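Collach gripper trials

The Collach gripper trials are a series of bench comparisons of two-finger robot grippers and wrist cameras, run at the Trulerton workshop to find out which hardware can handle parts inside an opened desktop computer.
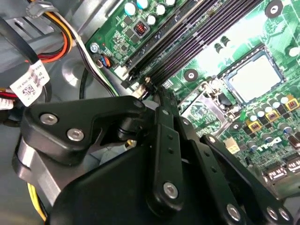 Panagiotis Raptis has objected that a desktop case flatters a linkage gripper: the walls are far apart and the board lies open, so the results should not be carried over to smaller machines. The published report accepts this and limits its findings to desktop cases.

Background

The trials began in April, after Latix and Lecomte each offered a gripper for the same arm. Earlier tests had used loose blocks on a flat plate, which gave no measure of how the fingers behave near cables, sockets and raised connectors. Mei Gallagher drew up the present task list.

Equipment

The Latix unit is a pivoted linkage design. Its fingers swing through an arc as they close, so the tips move forward slightly during a grasp and the controller must draw the wrist back to match. The Lecomte unit uses parallel sliding jaws, which need no such correction but have a wider body. Both are tested with the same wrist camera and the same controller settings.

Black metal linkages of the kind used inside the case carry exposed screw heads, and these can snag on wiring. Wrist-camera views also lose part of the target behind the gripper: on a board with four parallel memory slots, the near ends may be hidden as the arm reaches in.

Method

Each gripper makes 300 attempts, divided equally between 6 tasks. These include seating a memory module, lifting a cable clear of the board and pulling a plug from its connector. The case is turned between tasks so that the board is met at different angles. An attempt is stopped if the wrist force passes the set limit.

Findings

The Latix gripper did better at memory slots, where its narrow fingers could pass between neighbouring parts. The Lecomte gripper held plugs more firmly. Glare from bright metal parts, the processor cover above all, upset depth readings for both. Ludivine Joly has proposed a second camera fixed above the bench.

See also

Wrist camera
Parallel gripper
Force limiting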